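Picking Up Paper Cups Without Crushing Them

28 April 2018
By Iara Iturra
3 minute read

Every new member of our robotics club at Mullari wants to start with the hard stuff, and every one of them flattens a paper cup in the first five minutes. I did it too! So before you write any code, spend an afternoon with the hand-held grippers and learn what a light grip feels like.

You'll want a tablecloth or mat, a sleeve of paper cups in two sizes, a drink can and something lumpy from under the sink. Work in pairs if you can – one gripper each – and take turns going first. 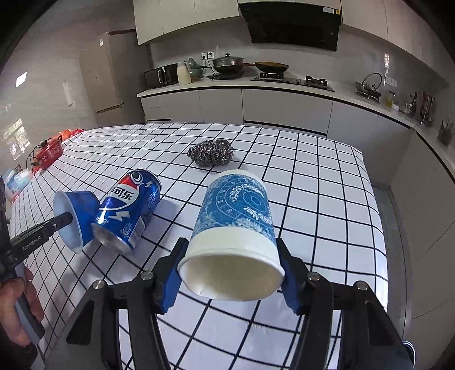
Grip position matters more than grip strength, and it took our lot most of last October to believe me. Bring the jaws in level, and stop closing as soon as both pads touch. With the cup on its side, as we practise it, you want one blue pad on the left wall and one on the right, with the open mouth facing you so you can watch the rim. If the rim starts going oval, ease off a bit and try again.

Once you can lift a cup, carry it across the table and set it down ten times running, swap to the smaller size. Then try the can lying down (it rolls, so come at it slowly) and finally the steel scourer, which is a favourite of mine because it squashes and springs back and teaches you heaps about when to stop.

Write down each attempt as you go, even the duds. Our group logged 306 lifts before we moved on to the motorised arm, and those scruffy pages were a great help when we came to choose its closing speed.

Comments

Asif Memon: We tried this with the Year 8s and they got very competitive over the scourer. Do you go back to fresh cups each round?

Iara Iturra: Yes, Asif, a creased cup bends much too easily. Keep the old ones for stacking practice!

Hui-mei Wan: Tape on the mat to mark the start and finish spots worked well for us.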